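Bench Tips: Recording Examples for an Arm That Has to Put a PC Together

By Teodoro Galindo

Two years of teaching arms to fill a desktop tower have left me with opinions, and the shop wants them written down before June.

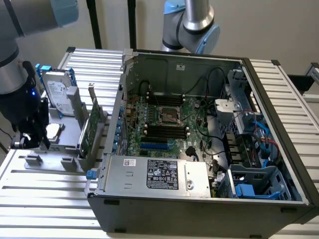

Lay the tower on its side, panel off. An upright case gives you prettier video and a wrist joint that complains at every slot.

Clear the cables out of the way before the first take. A loop of black cable over the board will be learned as part of the board, and you'll spend an afternoon wondering why the arm swerves around nothing.

Stand the parts up in a fixture. A hard drive or card held vertically gives the fingers two good faces to close on. Parts flat on the table teach the arm to scrabble, like a man picking up a dime in mittens.

Now spoil your own neatness. Move the fixture a little between takes, and turn the case a few degrees. We recorded our first batch, the Grundden set, with everything in exactly the same place, and got a policy that worked beautifully until somebody leaned on the table.

Keep the fumbles, if they end in a recovery. A card that goes in crooked, backs out and goes in straight is worth 3 perfect ones. Label it as a recovery. "Oops" is not a label — I have searched for it.

Stop when you get sloppy. My limit is about 24 takes, after which I start shoving. The arm will copy the shoving faithfully.

Check the recordings every day, both arms, even if one only hung there. We have a folder of 2000 takes called Renudach in which the gripper signal is a flat line. It makes a fine paperweight.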